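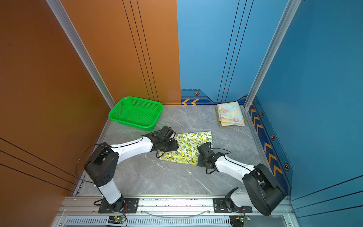 Both arms on the lemon cloth in the folding booth.

Hello again from the Bernuvside workshop! I promised last month that I'd write something about the folding project instead of just moaning about the heating, so I've made a very large mug of tea and I'm going to have a go.

For anyone who's joined us lately, the job goes by the name of Doolan, and what we're after is a pair of arms that can take clothes and cloths and fold them into something you wouldn't be ashamed to put in a drawer. We aren't writing out the moves step by step. One of us sits at the controls and drives the arms through the whole fold, start to finish, while everything gets recorded, and then we do it again with a different cloth, and again, and again (and again). Each complete go is a demonstration, and the software learns from the pile.

The pile stood at 519 when I left on Tuesday, which I'm very pleased with, although I should own up that 100 of those were my early ones and I wouldn't show them to my mother. I used to rush the second fold terribly. You get the first edge over, feel clever, and then drag the whole cloth sideways by letting go too late. Oteck, the little program we use for playing the recordings back, has a slow mode, and watching myself in it was a humbling afternoon.

My favourite to fold is the lemon one. It's a rough rectangle, it lies flat, and the two grippers can each take a side of it. If you're coming to have a try, start there! Press one gripper down to hold the cloth still, use the other to lift, and keep your shoulders loose, which sounds daft until you've driven two arms for an hour and can't turn your head. Some 16 folds is my limit in one sitting. After that I get sloppy, and sloppy is the one thing we don't want the arms picking up from us.

The flowery things are another story. Anything light and floppy, with more than one layer, wants to slide over itself, and you have to decide which layer you're picking up before you close the fingers. From the chair you simply can't tell, so I've got into the habit of going by the close-up view near the gripper for that bit and ignoring the wider one.

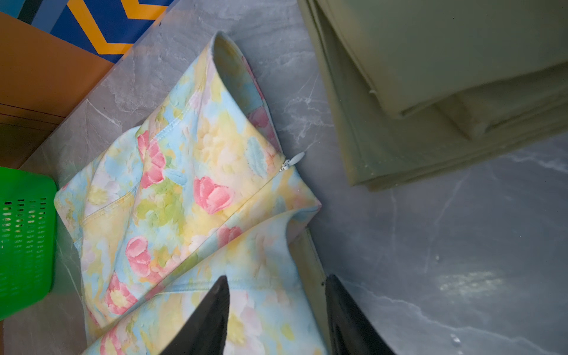
Seams and zips are handy, by the way. Once you've spotted a zip you know which way round the thing is, and you can work out where the hem ought to be, even when it has rolled itself up at the edge. I try to come in slowly with the fingers open, wait a second, and only then go down. The wait matters more than I thought it would. Early on I left it out and the playback was all pouncing.

We had a good long argument over lunch about whether to keep the fumbles. I was for binning them. The other camp said a fold where you lose a corner, go back and get it again is worth having, so the arms see what a rescue looks like. I've come round to that, mostly, so now we keep a fumble if it ends in a decent fold and throw it out if the driver gave up and sighed. I've thrown out a fair few of mine.

The Fladilville lot are setting up their own booth in August and have asked to borrow our notes on how to lay the cloths out at the start. I've said yes, but they're mostly in my handwriting, so good luck to them. The short version is to vary it more than feels natural. Turn the cloth, bunch it, put it a bit too near the back. If every go starts neat and central, you'll end up with arms that only know neat and central, and I have never once taken washing out of a machine in that state.

We need more drivers, too. Evenings from half past six, no experience wanted, and being left-handed is fine. I'll show you the controls and you'll be folding (badly, at first, like the rest of us) within 2 goes. Bring a jumper. And if you've got old tea towels or a blouse you never wear, the louder the pattern the better, drop them in the crate by the door and I'll add them to the rota.

More from our newsletter
Doolan: why we moved the rail forward
A beginner's evening at the controls
Fladilville visit: what we saw and what we ate
Getting started with Oteck playback
The heating, part three

Contact the workshop | Copyright Bernuvside Workshop | Back to top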